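Give Me Back the Kitchen Table

I grew up in a house in Drellville with a kitchen table that wobbled. My dad folded up a matchbook and stuck it under the short leg, and it stayed there for 14 years. We ate at that table, did homework at it, fought at it, and once set a small part of it on fire (a birthday candle, a paper napkin, long story). It was ugly and I'd take it over any kitchen I've been in lately.

I've been apartment hunting since May, so I've been in a lot of kitchens lately. Every single one has an island or a long counter with seats along one side, and hardly any of them have room for a table. I asked the agent at a new building on Ulloa Street where people were supposed to eat, and she patted the counter like it was a nice horse. "Right here!" she said. She seemed really happy about it, too.

So here's my complaint. When you eat at a counter, you all sit in a row facing the same way, like people waiting for a bus. If there are 2 of you, fine, you can turn sideways. Once there are four, the person on the left end has no idea what the person on the right end is talking about. My sister has one of these setups, and at her place I always end up leaning way forward with my sleeve in the salad so I can hear my nephew tell me about his science project. He's a mumbler. He needs a table.

And then there's the cook, who is stuck on the other side the whole time! People say that's the great thing about an island, that the cook gets to be part of the conversation. Okay, but the cook at my sister's house never sits down. She stands across from us and eats bites off the cutting board, and every few minutes somebody asks her for something because she's already standing. At our old table my mother sat. She complained about getting up again, loudly, but she sat.

I know what the other side says. Islands are handy, you can roll out dough on them, the kids can do their spelling words while you chop onions. I'll give you all of that. I rolled out a pie crust at my sister's in April and it was a joy. I'm not asking anybody to rip theirs out. I just don't think a work surface turns into a dinner table when you pull chairs up to it, even if they're pretty chairs. 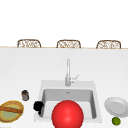 Three seats along the far side of the island, and a sink on this one.

The best dinner I had all year was at a friend's place over on Kimau Road, in a kitchen so small you had to close the oven to open the fridge. She has a round table from a yard sale. Six of us squeezed in with our knees knocking, and we stayed until one in the morning passing the same bowl of olives back and forth. You can't pass olives like that down a row.

I still haven't signed a lease. There's an older place I'm seeing next, up the hill, and the listing says "eat-in kitchen," which I haven't read in so long that I got a little excited. I'm bringing a tape measure and my own matchbook.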